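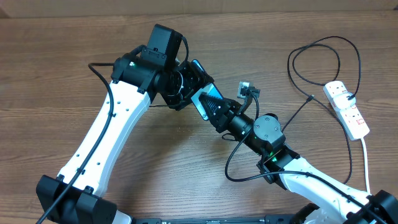

Changing phones and keeping my photos

15 March 2025

Print this post | E-mail this post

I put off changing phones for two years. The old one still made calls and the battery lasted until supper if I left the screen dim. What finally pushed me was storage. Every time I tried to take a picture of anything, I got the message about being out of space, and I would stand there deleting old ones while the thing I wanted a picture of went away.

So in November I decided to sort out the photos before I bought anything. I wrote down what I did because two people in the comments on my last post asked, and because I will have to do it again someday and won't remember.

First I copied everything off the old phone onto the computer with a cable. I had tried doing it over the wireless and it quit partway through three nights in a row. With the cable it took one evening. I made a folder for each year and let the computer sort by date. The dates were wrong on anything that had been sent to me in a message, so those all landed in one year and I had to move them by hand.

Then I went through them. I had thirteen years of pictures, counting the ones carried over from earlier phones. A lot of them were receipts. There were also parking garage signs, the backs of shampoo bottles, the furnace label, and paint chips from the hardware store in Usen, where we lived before this house. I deleted the parking signs. I kept the furnace label and wrote the model number on a card taped inside the basement door, where it should have been all along.

My rule was that if I couldn't say who or where, it went. I broke the rule for the lake pictures. Half of those are just water and I can't tell one summer from the next, but I kept them.

I looked at paying for one of the online storage plans. The one I tried was called Sistik. It worked fine on the computer but it made a second copy of anything I had renamed, and I rename everything. I canceled before the trial ran out. What I use now is two outside drives. One stays in the desk and the other goes in the fire box with the house papers. I trade them on the first of the month. It takes a few minutes.

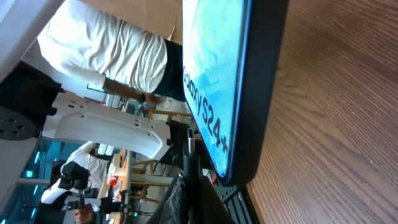 The other half of the job was accounts. I hadn't thought about how many places want to text you a code. The bank was easy. The pharmacy took two phone calls. The water company still had a number for me from the Kassab Street apartment, and to change it they wanted to send a code to that number. I ended up going down there with my driver's license and a bill, and the woman at the window fixed it while I stood there.

If you are about to switch, do the accounts while the old phone still works. I would put that ahead of the photos. Make a list on paper and cross them off. Mine ran to both sides of the sheet by the time I added the library and the dentist.

Contacts came over without any trouble, but they brought along every person I had ever sold a lawn mower to. I cleaned those out a few at a time while waiting for coffee.

I also had prints made, which I hadn't done since my daughter was in grade school. I picked out 500 and sent them to Saltus, a mail-order place. They came in 7 days in a flat box. The color is a little dark on the indoor ones. If I order again I'll brighten those first. The outdoor ones look good. They are in the hall closet now, and I still need to buy albums. The kind with the sticky pages ruined a lot of my mother's pictures, so I want the kind with sleeves. If anybody knows a place that still carries them in the large size, leave a comment.

Share (7) | Comments (13)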